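Barkolo – Gripper Upkeep Meeting
Minutes, September 30, 2020
Present: Nigel Lambert (chair), Poppy Rudd (minutes), two from the Comport workshop
Apologies: none received

1. Minutes of the last meeting
Agreed, with one change. Item 4 said the finger wear problem was "solved." Nigel asked for this to read "not seen again so far." Poppy has made the change.

2. Matters arising
The spare finger set ordered from Kirui has come in. The screws in the bag were too short and have gone back. Comport will use shop stock until the right ones arrive. Nigel wanted it noted that this is the second order from Kirui with a wrong part in it and that he does not accept "warehouse mix-up" as an answer twice.

3. Service interval on the hand-held gripper
Comport proposed moving the full service from every 200 hours of use to a longer interval, to be decided. Their case is that the last strip-down found nothing worth replacing. Nigel said a clean strip-down shows the present interval works and says little about a longer one. Poppy pointed out that the log has the tool at 3,530 closing cycles since the fingers were last changed, and that the log was not kept at all for part of September, so the true figure is higher by an amount we can't recover.
Decision: interval stays as it is. Comport may bring it back when there is a full log to argue from.

4. Finger alignment
Long discussion. The tips are supposed to meet evenly when the gripper closes. Comport set them on the bench with the Varnisent gauge and signed them off. Poppy's view is that the gauge tells you the tips line up on the gauge. Thin fabric is less forgiving, and she has had a cloth slide out on one side after a bench pass. Comport thinks the cause is grip pressure and wants to leave the fingers alone. Nigel asked what evidence there was for either view and was told there was not much. He said that in that case neither should go into the manual.
It was also asked whether the screws holding the fingers are being tightened in the same order each time. Comport said yes. There is no written order, so it is hard to see how anyone would know.
Actions: Comport to write down the tightening order and tape it inside the tool case. Poppy to repeat the cloth check after each adjustment, changing one thing at a time.

5. Cloth check
Poppy reported on the check as it is done now. The fingers are wiped, the screws are tried by hand, the gripper is closed empty and looked at from the front, and then it is taken to a made-up bed and used on a single rumpled cloth. Crumpled edges are picked in preference to flat ones. Nigel thinks this flatters the tool. Poppy agreed in part but said a flat hem on a smooth sheet tests the operator's wrist as much as the fingers.

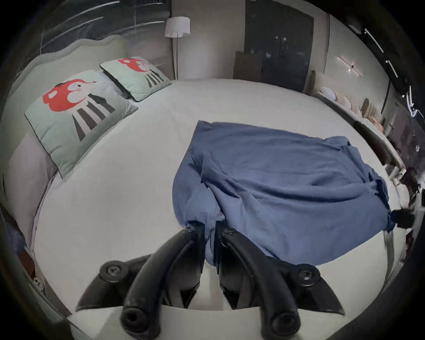
Item 5: gripper at the near side of the bed, finger tips at the lower end of the blue cloth.

Comport suggested the picture could stand as proof of alignment. Nigel disagreed. You can't read holding force off a still, and a pass needs a lift with a result written next to it. Agreed to use it in the check sheet only to show where to approach the cloth.
Poppy asked that the sheet have a box for "slipped" as well as "pass" – at present a slip followed by a good second try goes down as a pass. Agreed.

6. Replacement quote
Varnisent has offered coated fingers said to last up to 82 days in daily use. No test method came with the offer. Nigel asked what "daily use" means and whether it includes fabric. Held over until there is a reply in writing. No order to be placed before then.

7. Any other business
The tool case latch is still broken. Comport said it would be fixed last time as well. Carried forward, with Comport's name against it.

Next meeting to be set once the cloth check results are in.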